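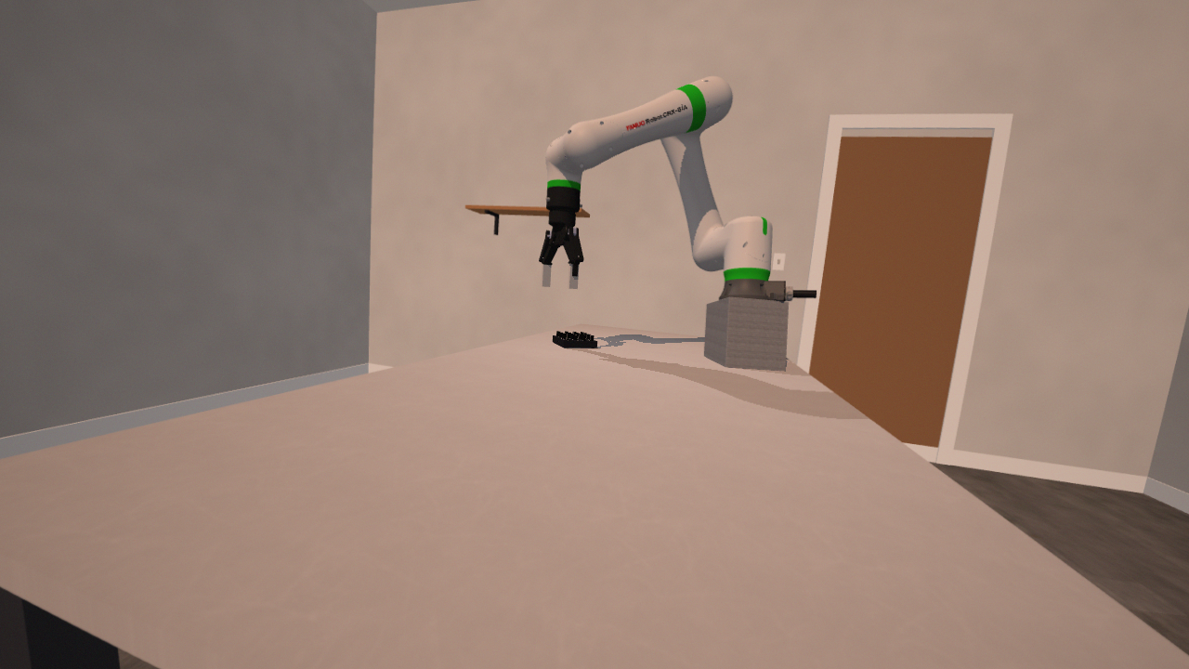

Notes for recording demos by teleop in the sim. Wrote this up Wednesday after the third person asked me the same stuff. Assumes you already have the Durnorari workspace built and the CRX-5iA scene loads. If it doesn't load, go bug Radymyr Kravchuk, not me.

## Before you start

- Start the sim first, then the teleop node. Other order and the clutch button gets ignored.
- Load the calibration for YOUR controller. Left and right are different files.
- Reset the arm to home. Gripper open, fingers pointing straight down, well clear of the table.
- Check the task name in the config. It gets stamped on every episode and renaming later is a pain.

Control rate is 50 Hz, camera saves at 30. Leave both alone. The converter handles the mismatch and it breaks if you get clever.

## Driving the arm

Squeeze the grip button = clutch in, arm follows your hand. Let go = arm holds. Trigger closes the gripper, and it's proportional, so half trigger is half closed.

Take the clutch in small bites. Move, release, bring your hand back, squeeze, move again. People try to do the whole reach in one go and end up with their elbow over their head.

Orientation is locked by default (tool down). Press the thumbstick to unlock wrist rotation. Lock it again when you're done or you'll drift a few degrees and not notice untill the fingers land crooked.

Scale is set to half. Your hand goes 2 cm, the gripper goes 1. Feels slow. Keep it.

## Recording an episode

1. Home the arm, hit `R`. Wait for the beep.
2. Hold still for a beat. The trimmer wants a bit of no-motion at the front.
3. Move over the object, high. Stop.
4. Come straight down. No diagonal approaches, they clip things.
5. Close, pause, lift straight up.
6. Carry, lower, open, lift clear.
7. Hit `R` again to stop. Then `K` to keep or `X` to toss.

Object spawn is randomized on every reset. Don't keep resetting to get an easy one! The policy needs the annoying ones too, esp. the ones near the far edge by the pedestal.

## Keep or toss

Keep it if you missed slightly, noticed, and fixed it. Those are good. Hannelore Fankhauser ran the Stendano set with and without the little corrections and the version with them recovered way better from a bad first grasp.

Toss it if:

- fingers went into the table
- you opened the gripper by accident mid carry
- you sat there more than a few seconds deciding what to do
- the object jumped (physics glitch, not your fault, still toss)

Not sure? Toss. Episodes are cheap, cleaning the set afterwards isn't.

## How many

The June set was 336 kept episodes for one pick and place task and that was plenty. Start smaller. Do 50, train overnight, look at what it gets wrong, then record more of exactly that. Way better than grinding out the full pile up front and finding out your approach height was bad the whole time.

Take breaks. Your demos get sloppy before you feel tired. You can see it in the path lengths, mine go to junk after almost an hour.

## Checking the data

Run this when you finish a session:

```
python tools/replay.py --session latest --speed 2
```

Plays everything back at double speed. Watch the gripper, ignore the rest. You want open/close to line up with the motion. If the close comes late on every episode, the trigger is lagging and you need to restart the teleop node and, sorry, record again.

Also look at the joint plots. Flat line with one big spike = tracking dropout. Delete that episode.

## Stuff that goes wrong

**Arm freezes halfway.** Joint limit, most likely. Release the clutch, back off the way you came in. Don't yank.

**Arm flips to a weird pose.** You went through a singularity, usually from reaching stright up over the base. Toss the episode and home it.

**Gripper shakes when closed.** Trigger is sitting right at the threshold. Pull all the way.

**Beep but no file.** Disk full. Move old sessions to the Tamayo drive, the whole folder incl. the index.

Still to write: two-controller setup, and converting the old Ferier logs.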